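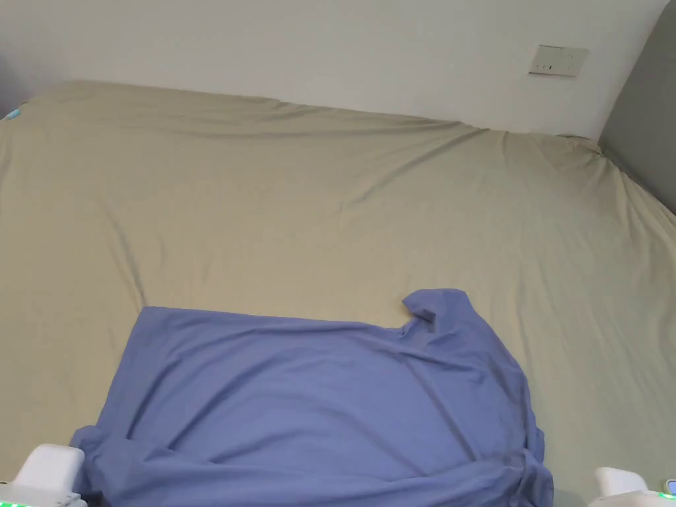
Blue shirt on the bed, one gripper finger at each bottom corner.

Is the Dika hand-held gripper kit worth it for recording laundry tasks at home?

Posted by slowfolder, Fri 11 February

Hi everyone, first post here, though I've been reading along for a good while and have learned a lot from you all. I'm thinking of buying the Dika two-hand kit (the white grippers with the green lights along the base) and I'd love to hear from people who have lived with one for longer than a weekend. A friend of my sister's has lent me hers until the end of the month, so I've had a small taste of it already.

My plan is to record folding, mostly T-shirts and towels, and send the recordings to one of the services that pay for home task data. Tranix is the one I've been looking at, but I haven't signed anything. I don't have a big table, so I work on the bed with just the fitted sheet on it. The picture at the top is a blue shirt I was working on, with the plain beige sheet under it.

What I can't make up my mind about is whether the fingers are any good for thin cloth. With towels I do fine. With T-shirts I keep picking up a pinch of the sheet along with the hem, and then the whole thing wrinkles and I have to smooth it out and begin again, which gets old quickly! The sleeves also like to flip over on themselves. Is that me, or is that the kit? And is a bed simply a bad place to do this? I'd rather know before I spend the money, as it's a lot for our household.

Thank you so much for reading all of this.

mapleandtwine

Welcome! I bought mine in January and I've done well over 2000 folds with it, so I feel I can speak to this one, for whatever my opinion is worth.

A good part of it is practice, I'm happy to say. When you're wearing regular hands you slide a fingertip under the hem without thinking, and the Dika fingers are too rounded for that. Try coming in from the side, nearly flat, and close slowly just as the tip touches the edge of the cloth. Don't press down. Pressing is what gives you the sheet. It took me about 30 shirts before I stopped doing it, and I still catch the sheet now and then when I'm tired.

The soft tip covers helped me a lot too. They're sold separately (I do think they ought to be in the box, and I wrote to tell them so) and mine came in a pack of 5 pairs. They grip thin cotton much better than the bare plastic, but they pick up lint something awful, so keep a damp rag nearby.

As for the bed, I did all my early ones on a bed and they were accepted. Pull the sheet as tight as it will go and tuck it again whenever it starts to creep. A firm mattress is kinder than a soft one. My back was sore at first from leaning over, so do take breaks, and if you ever get the chance to use a table, please do. I've since moved to the dining table with a blanket pinned over it and I wouldn't go back.

On sleeves, I let them flip and fix them as part of the fold. Check what your service wants, though. Mine was glad to have the corrections left in, and I've heard others want a clean run from start to finish.

Would I buy it again? Yes, I believe I would, mostly for the light weight and the battery, which gets me through a morning. The strap rubs my wrist, so I wear a long sleeve under it.

Good luck, and please come back and tell us how you get on with the towels as well!

Pedex_user

tip covers yes. I have the Pedex set instead, narrower fingers, better on hems, but heavier and the trigger is stiff. Can't say what Tranix takes, ask them before you buy anything.

âu_home

I'd hold on to the borrowed one for as long as you're allowed and put the purchase off. I sent my recordings to Âu and they mailed me a kit to use while I was working for them, with the return postage paid, so I never bought one at all. It may be that Tranix does something similar, and it costs nothing to write and ask. If you do end up buying, look for a used pair and make sure both fingers close evenly, as the left one on my first set stuck halfway and I had to wait for a replacement.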